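Open Day at the Drivirell Ropeworks, Skurholm
Visit report by Driss Saber
Mon 30 July

I have sailed small boats for many years and I have bought rope the way other people buy bread, without asking how it is made. So when Orvokki Aaltonen from our sailing club wrote that the Drivirell ropeworks would open its doors to visitors, I answered the same evening. We went as a group of nine. The train to Skurholm is slow but pleasant, and from the station it is a walk of twenty minutes along the river, the last part without shade. Take a hat if you go in summer.

The gate and the yard

The gate was opened late, and the line was already long. Each visitor received a paper badge and a pair of foam ear plugs. I put mine in my pocket and regretted it later, as I will tell. In the yard there was a tent with coffee and cinnamon buns, and beside it a table where children could make a short rope from three colors of yarn with a wooden crank. Several adults also waited in this line, including two from our club.

The tours left in small groups. Our guide was Charalambos Sfakianakis, who has worked in the company for 21 years, first on the stranding machines and now in quality control. He speaks softly, and in the machine hall we lost perhaps half of what he said. Outside of the hall he was a very good guide. He answered every question completely, also the foolish ones, and when he did not know something he wrote it on his hand.

The old ropewalk

We began in the old ropewalk, a wooden building that is 764 feet long and so narrow that two people can just pass each other. When you stand at one door, the other door is a small bright square. Here the rope was laid by hand until 1961. The workers walked backward with the fiber around their waist, paying it out as they went, and Mr. Sfakianakis told us that a spinner could walk eleven miles in one working day, half of it without seeing where he was going.

The floor is uneven and dark from tar. It smells strongly even now, a smell between smoke and old boats, and I liked it very much. Ismail Fahmy, who came with us and has a sensitive nose, stayed near the door.

They still use the ropewalk two or three times in a year, for hemp rope which museums and traditional ships order. We saw a demonstration with three strands. At one end is a machine with turning hooks, one for each strand. At the other end is a heavy sled with a single hook. Between the strands they put a wooden cone with three grooves, which is called the top. The strands are twisted until they become so tight that they want to twist around each other, and then the top is allowed to travel along, and behind it the rope closes. The sled is pulled slowly forward, because the rope becomes shorter than the strands were. I had read this before in a book and did not understand it. When you see it you understand in a few seconds.

I asked if it is difficult to learn. The woman who guided the top, Iman Abdel Rahman, said that the hands learn it in a month but the ear needs longer. The strands make a kind of creaking when the twist is right. She let me hold the top with her for a few yards. It pulls much harder than I had thought.

The machine hall

The modern hall is on the other side of the yard, and here I found my ear plugs again. Almost all that is made in it is synthetic: polyester, polyamide, and one fiber with very high strength whose name I wrote so badly that I cannot read it. The yarn comes on large spools, and the spools stand on racks that reach higher than a man. From there the yarn runs to the twisting machines and then to the braiders.

The braiders were for me the most beautiful thing of the day. The bobbins travel around each other on a curved track, half of them in one direction and half in the other, in and out, like dancers at a country wedding. A bigger braider for mooring lines was standing still with its cover open, so that we could look at the track and the gears. A smaller one was running, and it was making a blue and white sheet line which I believe I have on my own boat.

It was explained to us how a double braid is made, with a core and a cover, and why a cover which is too loose will bunch up on a winch. Orvokki asked about chafe, and there was a long discussion between her and the guide which I could not hear. She told me afterward that the main thing is to turn your halyards end for end before the season and not to wait for damage. We do this in March at the club, or at least we say that we do.

The test room

The pull test was the part that most visitors had come for. A piece of rope is fixed between two steel pins in a long bed with a thick cover over it, and a cylinder pulls until it breaks. We stood behind a window. The first sample was a polyamide line with a knot tied in the middle, a simple bowline. It broke at the knot. The second sample was the same line with a spliced eye at each end, and it held a good deal longer before it went, with a sound like a door thrown shut. A child behind me asked to see it again.

I knew that a knot makes a rope weaker, every sailor knows it, but I had never seen the numbers beside each other on a screen. I will splice more this winter.

One thing I would wish for: the test room was too full. The people in the last row could see only the backs of the others. Two smaller groups would be better, even if everybody must wait.

Shop and practical remarks

The factory shop sells remainders by weight. The prices are good, but the pieces have no labels, so you must know what you want or ask. I bought a length of brown three-strand for fenders. Ismail bought a doormat made from old mooring line, which was heavier than he believed, and he carried it to the train with a face that I will not describe. There were also dog leashes from the Bouzid workshop, which buys the short ends from the factory and sews them with leather. They were nearly sold out before noon.

The next open day is planned together with the Stendiven harbor festival, when a bus will go between the two places. Admission is free. The old ropewalk has a step at the entrance and no ramp, and I mention it for those of our members who have difficulty with walking. The machine hall and the shop are on level ground. The toilets are behind the tent. Card payment worked in the shop but not at the coffee tent, so bring coins.

Before we left, Mr. Sfakianakis took us up to the office, where he looked up the answers to the questions on his hand. Polyamide line stretches more when it is wet, yes, and it also loses some of its strength until it dries. The tar for the hemp is pine tar and it is warmed before use. The oldest rope they keep on the premises is a piece of anchor cable from the founder's time, and it lies in a glass case on the stairs, which all nine of us had walked past without looking. We looked at it on the way down. It is as thick as my leg and gray like a stone, and the three strands are still lying tight together.

Our train home was at twenty past four. Members who would like to join next time can write their name on the list in the clubhouse.

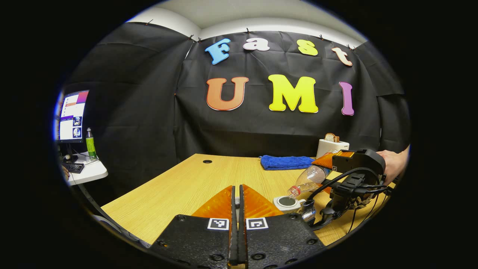

Desk in the upstairs office, light wood grain, with the cable opening near the back edge.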